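Hostura Puts Packing Staff to Work Teaching Its Machines
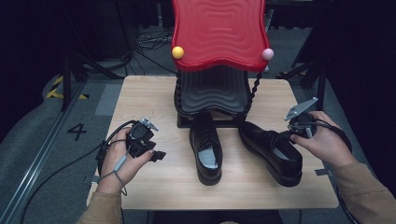 A pair of black dress shoes and a child-sized chair on the table during a handling session. The operator works with a gripper in each hand.

Friday, March 24, 2023

Hostura, the mail-order returns company, has moved part of its packing staff into a new job: showing machines how to pick up shoes.

The work takes place in a curtained-off area with numbered stations on the floor. Employees sort and set down returned goods using hand-held grippers in place of their fingers. The movements are recorded and passed to Dromora, the supplier of the sorting arms that Hostura plans to install on its returns line.

The company began the sessions in November. Since then staff have logged 3,964 of them, of which 2,503 were accepted for use. The rest were thrown out, mostly for dropped items or for movements that were too quick to be of use.

"People who have packed for years are fast, and that was the first problem," said Jadwiga Pawlak, who runs the returns floor. "We had to ask them to slow down. Some of them didn't like it."

Footwear makes up the largest share of returns. A leather dress shoe is harder to handle than a box, Pawlak said. It can be lifted by the heel or by the opening, and laces get caught. Small furniture and household goods are also used in the sessions so that the arms will have to deal with more than one kind of item at a time.

Of the 200 people employed on the returns floor, 74 have been trained on the grippers. They work two-hour blocks and go back to regular packing for the rest of the shift. Hostura pays a higher hourly rate for the blocks but would not say how much higher.

Edmund Nowicki has worked in returns for 11 years and was in the first group. He said the grippers were tiring on the wrists for the first week or two, and that the cables took some getting used to.

"You can't feel the shoe, so you watch it more," Nowicki said. "By the end of a block my eyes are more tired than my hands."

He said most of his coworkers want to know what happens when the recording is finished. A notice posted in the break room in January said there would be no layoffs tied to the new line during its first year. It did not cover the period after that.

Pawlak said the arms would take over unpacking and first sorting, and that checking for wear and damage would stay with staff. Evening shifts are likely to get smaller. Employees on those shifts will be offered day work first, she said, although she could not promise that there would be enough of it for everyone.

Another returns company, Michalski, put in a similar line last year after training it on outside recordings. Hostura looked at that option and turned it down, Pawlak said, as its own mix of goods was too different.

The first arms are due to be installed this summer on one of the returns lanes. Recording sessions will continue until then, and sign-up sheets for the next group are at the shift desk.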